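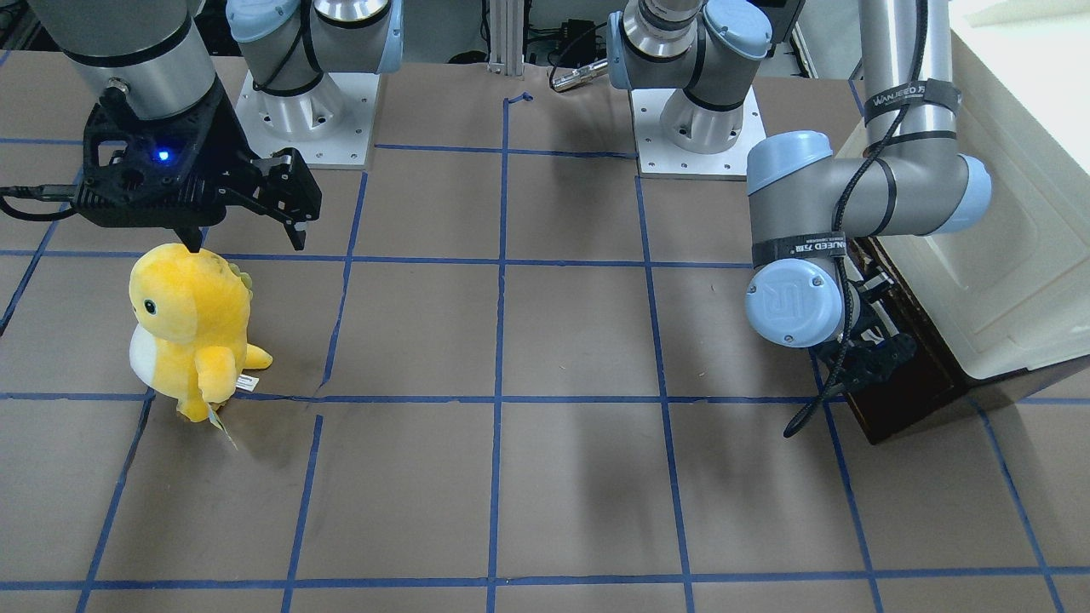
Right arm over the dinosaur, fingers open. Left arm waiting across the grid.

January, 9:40 am

Picking up from Setareh's note about the grasp node "going for the hat." The dinosaur has no hat. What it has is a head, and the grasp ranker likes heads: round, smooth apart from the small spikes at the back, lots of tidy normals. So every top-down candidate that scores well sits right on the skull. The good candidates on the body get thrown out one step later, when the reachability check decides the wrist would have to bend through itself.

First thing I tried was raising the weight on distance-to-centroid. The centroid of a one-sided point cloud is somewhere under the plush skin on whichever side the camera likes, so now the ranker prefers one cheek. Reverted. Commit message says "no."

Second thing, which helped: we were downsampling the object cloud to 3,000 points before segmentation cleanup and not after. Tape edges were eating part of the budget. The mask bleeds a little where the dinosaur overlaps a line, and the blue strip came along as a thin flat plank glued to the toy's feet. Cleaned the mask first, then sampled. The plank is gone from the cloud viewer. I miss it slightly.

11:15 am

Replayed the saved log through the new pipeline, 132 grasp requests. Top candidate still lands on the head more than I want, but the body grasps are no longer a rumor. Planner time per request is 28 ms with the cached distance field, which is fine. Without the cache I went and got coffee.

Note for Marisol: the "left" and "right" in the config are the robot's own left and right. Seen from the side camera they are swapped, and I have now lost a second morning to this. I put a comment at the top of the Cárdenas config in capital letters. Please leave the capitals.

2:05 pm

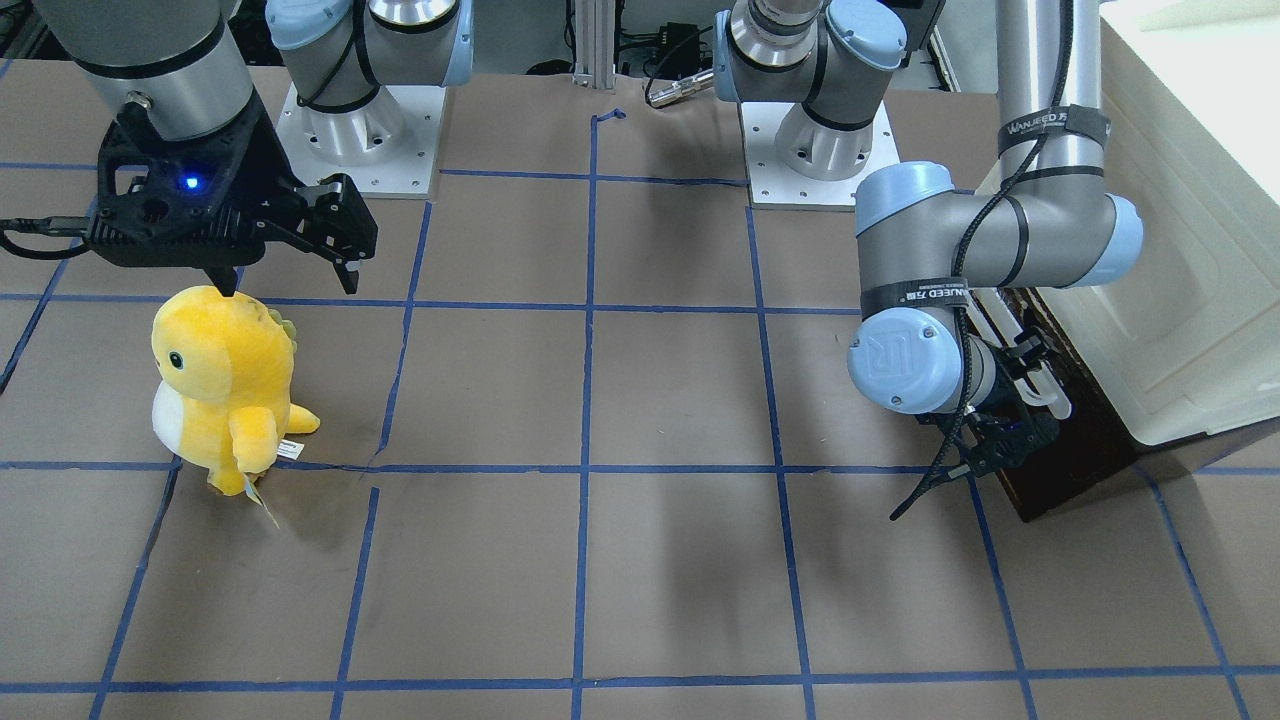
The collision model for the left arm is still the one we imported from the Allstead branch, and it is optimistic. It knows the links, the gripper and a box for the cabinet. It has no idea about cables. The black one on the left arm runs down past the wrist and hangs near the table, and as far as the planner is concerned that is clean air, available to the other arm at any time. I padded the wrist capsule on both arms, which fixed the worst of it and also made the planner declare the brown box at the right edge permanently off limits. Fair enough, we never pick from there. Better version would be a soft-cost region below the wrist, so it prefers to stay out but doesn't refuse to plan when the start state is already inside. Filed under Rondon, along with everything else we plan to do properly.

3:30 pm

Setareh asked if the tags are a problem. Yes. One sticks out and one dangles, and the segmenter treats the dangling one as dinosaur on some frames and as floor on others. At 30 Hz the lower edge of the object flickers and the tracker reads it as the toy bobbing up and down. Cutting the tags off would solve this in four seconds, and Setareh says the real items will have tags too, so we filter. Median over the last five masks, then take the bounding height from that. Pose estimate is much calmer. It lags a little if someone moves the toy, so don't move the toy.

Left for tomorrow:
- penalty for candidates in the top slice of the object (the anti-hat term, Setareh's name, sorry)
- soft cost under the left wrist
- rerun the log with both and compare against the Clallport baseline, same seed this time
- Marisol to check whether the gripper width in the URDF is fingertip to fingertip or pad to pad. I have been assuming pads. The file has been assuming nothing, it just says "width."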